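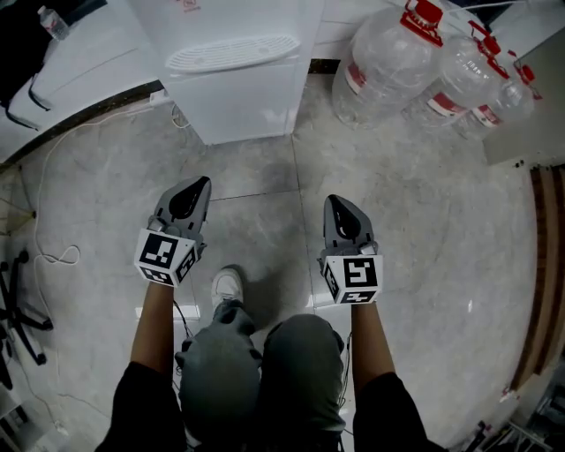 Floor tiles with a marble pattern, in pale gray.

What Is Marble?

Marble is a kind of rock. People have used it for thousands of years to make statues, temples, steps, sinks and floors. It can be white, gray, pink, green, red or black. Many pieces have thin wavy lines running through them, called veins.

How does marble form?

Marble starts out as another rock, limestone. Most limestone forms at the bottom of warm, shallow seas. Tiny sea animals use a mineral called calcite to build their shells. When they die, the shells sink and break into bits. Over a very long time the bits pile up in layers and harden into rock.

Some of that limestone gets buried deep underground, often in places where mountains are being pushed up. It is very hot down there, and the rock above presses hard on everything below it. The limestone does not melt. It stays solid, but the grains of calcite inside it slowly change shape and grow into each other, a bit like puzzle pieces locking together. The rock is now marble.

A rock that has been changed by heat and pressure is called a metamorphic rock. Slate is another one. It starts out as mud that has hardened into a rock called shale.

You will hardly ever find a whole seashell in marble. The shells that were in the limestone usually lose their shape when the grains grow.

Where do the veins come from?

Limestone is almost never pure. It has clay, sand or other minerals mixed in. When the rock is squeezed and heated, these get stretched and folded into streaks. Some veins form in another way. The rock cracks, and water carrying minerals fills the crack and leaves the minerals behind.

The color depends on what got mixed in:

Iron can make marble red, pink or yellow.
A mineral called serpentine makes it green.
Carbon can make it gray or black.
Marble with very little mixed in is white.

Getting marble out of the ground

Marble is dug from a big open pit or a tunnel called a quarry. The Moser quarry, in the hills above Hakudstead, is a pit with sides like giant stairs. It is 179 feet deep. Each stair is called a bench, and workers cut the stone from one bench at a time.

They don't use explosives, which would crack the marble. They drill holes and pass a long wire through them. The wire has small beads on it covered with bits of diamond. A machine pulls the wire around and around in a loop, and it saws through the rock while water keeps it cool. One cut can take 8 hours.

A block from Moser weighs about 30 tons. Trucks take the blocks down to the mill at Torkach, where saws slice them into slabs. The slabs are then rubbed with finer and finer grit until they shine. Some are left dull on purpose – a shiny floor can be slippery when it is wet.

Is every marble floor made of marble?

No. Real marble is heavy, costs a lot and can stain. Many floors with a marble pattern are made of something else.

Ceramic and porcelain tiles are made from clay and other ground-up minerals, pressed flat and baked in a very hot oven called a kiln. A machine can print gray veins on the tile before it is baked. Vinyl flooring is a kind of plastic, and it can have a marble pattern printed on it too.

It can be hard to tell which is which just by looking. One clue is the pattern. In real marble no two pieces match. On a printed floor the same pattern comes up again and again, so if you look at enough tiles you may find twins. The entrance hall of the Zulville library has 200 printed tiles, and children there sometimes hunt for matching ones while they wait to be picked up. Another clue is a chipped corner. Real marble is stone all the way through, but a printed tile may be a plain color under the surface.

Why lemon juice is bad for marble

Calcite reacts with acid. Lemon juice, vinegar and soda are all acids, and if they spill on real marble they can leave a dull mark. The mark is a place where a little of the stone has been eaten away. Rain is slightly acid as well, and old marble statues that stand outdoors slowly lose their sharp edges. Noses and fingers often wear away first.

Try it yourself

You will need a piece of white chalk from the ground (most classroom chalk is a different mineral, and may not work) or a clean empty eggshell, a glass and some vinegar. Eggshell is made mostly of calcite, just like marble.

Put the shell in the glass and pour in enough vinegar to cover it. Watch for bubbles. They are a gas called carbon dioxide, which forms when the acid meets the calcite. Leave the glass overnight and look again in the morning.

Words to know

Calcite: the main mineral in limestone and marble.
Kiln: a very hot oven for baking clay.
Metamorphic rock: rock that has been changed by heat and pressure.
Quarry: a place where stone is dug or cut from the ground.
Vein: a streak of a different color in a rock.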